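Druvent D-12 Salad Spinner and Colander Set: Long-Term Review

The D-12 is a pump-action salad spinner sold with a separate plastic colander. I bought the set in August at the list price from the Tunstall kitchen store and have used it through a full season of lettuce, spinach, and herbs. Capacity, drying performance, noise, and cleaning are covered below. Price is not scored, as it varies too much between sellers.

Construction

The spinner consists of an outer bowl, an inner basket, a lid with a plunger, and a silicone brake pad under a side button. The drive is a twisted steel rod engaging a nylon nut. Older Druvent models used a pull cord, which frayed at the knot and could not be replaced without drilling out a rivet. The rod is a better mechanism. It does need a straight downward stroke. Pushing at an angle causes the plunger to bind near the bottom of its travel.

Empty weight on my scale is 938 grams with the lid fitted. The non-slip ring on the base holds well on laminate and stone. On a ribbed drainboard it walks, and you will need your other hand on the lid.

Drying performance

The test load was one head of romaine, cut crosswise, soaked in cold water, and lifted out by hand to drip. I weighed the leaves dry, after draining, and after spinning. All runs used 30 strokes at an even pace, with one stop halfway to pour off the bowl.

Romaine gave up nearly all of its surface water. A paper towel pressed into the finished leaves picked up faint spots. Flat spinach did less well because the leaves stack against the basket wall and trap a film between them. Stopping to loosen the stack with a fork and repeating the cycle fixes this. Curly parsley came out dry enough to chop without clumping. Cilantro bruised when the basket was more than half full.

For comparison, I ran the same loads in a Fenon crank-handle spinner. The Fenon reaches speed faster and empties a full basket in fewer turns, but its gear housing collects water and drips onto the counter when the lid is set down. The Druvent lid stays dry on top. For two people I would choose the Druvent. For four or more, the Fenon basket is the practical size.

The largest load the D-12 accepted without imbalance was 567 grams of wet romaine. Above that, the basket rubs the lid and the stroke becomes stiff.

Noise and braking

The ratchet clicks on the upstroke. It is audible in the next room with the door open. The brake brings a full basket to rest quickly, though the pad squeaks when wet. A drop of dish soap on the pad removes the squeak and also removes most of the braking, so I left it alone.

Cleaning

The bowl and basket go on the top rack. The lid is hand wash only. It separates into two pieces with a quarter turn, and this should be done weekly, as grit from unwashed greens settles around the rod nut. Reassembly requires aligning an arrow with a notch. The arrow is molded in the same color as the lid and is hard to find in poor light.

The colander

Washing greens in the spinner basket works, but I prefer a separate colander so that sand stays out of the drive parts. Small round holes lose fewer herb stems than long slots do. They also drain more slowly, and starch from pasta will block them if the colander is left to stand.

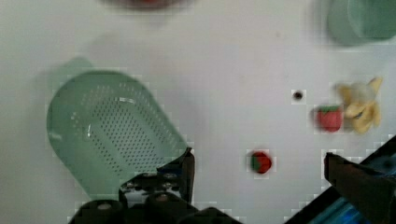 Mint-green plastic colander with small drainage holes in a regular grid.

Glossy plastic rinses clean of leaf fragments with little effort. Tomato sauce is a separate matter, and I keep a steel colander for it.

Verdict

Recommended for one or two people who eat leafy greens most days. The rod drive is sound, the lid comes apart for cleaning, and spare brake pads are sold by the Stidovport parts counter by mail. Points off for the ratchet noise and the hard-to-see alignment arrow.

Comments (3)

saltandstem
Does the bowl work for serving? Mine from another brand has a cone in the middle that makes it useless for that.

gravelroad
Same binding problem with the plunger here. Food-grade silicone grease on the rod helped for a month or so and then it came back.

pantry_shelf_b
Would have liked a test with kale. The stiff leaves jam under the lid on my old one.

We use cookies to remember your settings and measure traffic. By continuing to use this site you accept our cookie policy. Accept | Manage settings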